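# Chapter 6: Learning from Hand-Held Demonstrations

Chapter 5 dealt with teleoperation, where a person drives the robot and the robot's own joints record the motion. The method in this chapter leaves the arm out. A person holds a gripper in each hand, does the task at a table, and the motion of the grippers becomes the training data.

Our running example is the Paewai study, carried out at the Okmont laboratory. The task sounds simple: work with a small part and a divided organizer box on a flat board. It calls for both hands, and the walls between compartments leave little room for error.
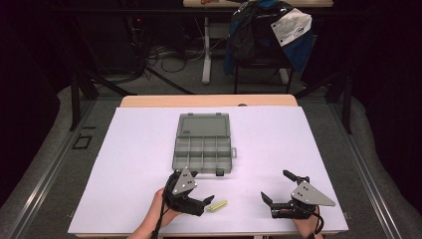
## 6.1 Two Points of View

A view from head height takes in both grippers, the box, and the space between them. It is good for learning the order of steps and which hand does what. It is weaker at close range, where a finger can hide the part it is about to grasp.

A camera on the gripper moves with the hand. It keeps the fingers in nearly the same place in every image, so the model mostly sees the world shift around them.

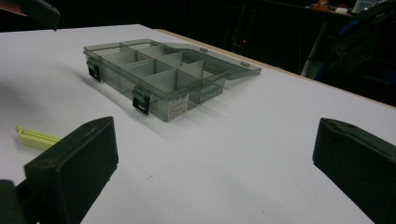

The cost is a narrow field of view. A compartment behind a divider may be partly hidden, and clear or tinted plastic makes edges hard to find. Shadows that fall through the walls add stripes that a model can mistake for dividers.

The Paewai team collected 3929 demonstrations from 23 people, and held back 500 of them for testing. Section 6.2 explains how the gripper paths were recovered. Section 6.3 compares policies trained on one view with policies trained on both. Readers who skipped the Ustberg calibration procedure in Chapter 4 should go back to it first.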